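About Isuvham

Isuvham is a small software company. We write the programs which tell a robot arm where to look, what to do next and how to move. We do not build arms or cameras. Our customers already have them, or they buy them from somebody else, and then they come to us with the part that is still missing.

The company was started by two engineers who had worked for years on machine control and were tired of writing the same code again for every new cell. In the first years we did only contract work. From this work came our own tools, and today most of our time goes to them.

What we make

Jalenus is our planner. It receives a list of objects with their positions and a goal, for example a sorted tray, and it gives back the order of the moves and a path for each one. When an object is not where it was expected, Jalenus makes a new plan from the present state and does not start the whole task from the beginning.

Vernell is the perception part. It finds objects by shape and color and estimates how they are turned. Every estimate has a confidence value, so the planner can ask for a second look before the arm goes down.

Both parts can be used alone. They exchange plain messages, and the format is described in the public manual. A customer who has a good vision system already can keep it and take only the planner.
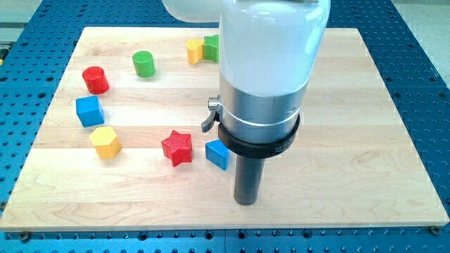 Eight blocks on the maple board, with the tool lowered beside the blue wedge.

How we work

We test on simple things first. Blocks of a known shape are good for this purpose, as a mistake of the software is easy to see on them. A cylinder looks the same from every side and a star does not, so the two ask different questions of the pose estimator. Before each release we run 1,300 planning problems in simulation, and after that we repeat a smaller set on the real arm. The failed runs are kept together with their logs, and we read them every Tuesday morning.

We release new versions 2 times a year. Each version is supported for 4 years, with corrections also for the older drivers. We know that many factories do not like to change a cell which is running well.

Our office

We are in the Antoniuk building, on the ground floor, with the lab behind the meeting room. Visitors are welcome if they write to us first. In August the office is closed, but support requests are still answered.

For questions about licenses or a trial installation, please use the contact form.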